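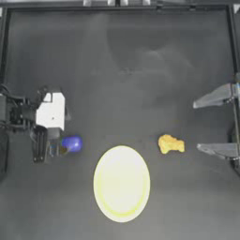 Two-arm recording bench, top view: plate and yellow piece on the dark surface, blue piece held in the left gripper.

Kaddale Two-Arm Recording Bench

Page updated Jul 31, 2018

Supplied by Berken. Notes by Delia Chiriac, bench support.

The Kaddale bench is a table with two arms and the means to record what both of them do while a person drives them. The recordings are then used as examples for a learning system. We sell it, we use one ourselves, and we think most of what gets said about this sort of kit is too generous. Please read the page before you ask for a price.

What you get

Bench with dark matt top and black surround
Two arms with grippers
Overhead view and wrist views
Two hand controllers for the driver
Cozma recording software, one seat
Printed set-up sheet

Play food, plates and other small items are not supplied. Buy your own, and buy spares of anything you plan to use for more than a week.

What it does well

It holds still. The rails keep the work area in the same place from one day to the next, and the overhead view takes in the plate, the pieces beside it and the grippers coming in from the sides. If a driver picks up a piece in a silly way, you will see it on playback and can throw the take out. The plain top helps too. A bright blue piece shows up well against dark grey, and we would be wary of any result that depended on that.

What it does not do

It does not teach anything. It writes files. Whether a system trained on those files can put a piece on a plate is a separate matter, and we have met buyers who were told otherwise by people with something to sell.

It will not make a poor driver into a good one. In June we let a new driver record 157 takes of one simple plate job and kept 79. The rest had dropped pieces, long pauses or a second arm wandering about with nothing to do. Those are our own figures from our own bench, with a patient person checking every take. If someone quotes you a day's output, ask how many were kept and who did the looking.

It does not give you variety. A few hundred takes with the same plate in the same spot are very nearly one take. The software will happily report a large total, and the total tells you little. Move the plate. Change the pieces. Swap drivers before they get bored.

About the wrist views

The wrist view is sold as an extra by most makers and comes as standard with this bench. It shows the gap between the fingers, and that can be useful in the last moments before a grip. It also gives you a lot of finger and not much plate. Items close to the gripper can fall off the bottom of the picture, the other arm can end up small and blurred in the distance, and a strong light off to one side will wash out a corner. We have seen claims that a wrist view on its own is enough. We have yet to see the takes to back that up, so keep the overhead view running as well.

Finger wraps also show up close, and they wear. Tape that has started to fray at the tips changes how the fingers look and may change how they hold. Either replace it on a fixed day or leave it alone for a whole batch. Changing it halfway through gives you two batches under one name.

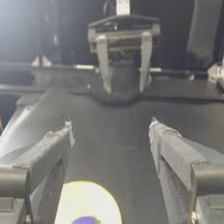
Setting up

Allow 30 minutes for a first set-up, and expect to do it again after lunch when you find a rail has been knocked. Clamp the bench before switching on the arms. Run the short check in Cozma, then record 2 test takes and watch both all the way through.

The Guna add-on

Guna scores each take and offers to delete the bad ones for you. We stock it and will sell it to you if you insist. In our hands it liked slow takes and marked down quick, tidy ones. Keep a copy of everything it wants to remove.

Ordering

Price on request. Loan bench available before purchase, carriage paid by the borrower. Bring your own task to the loan, as ours will only show you that the bench can do ours.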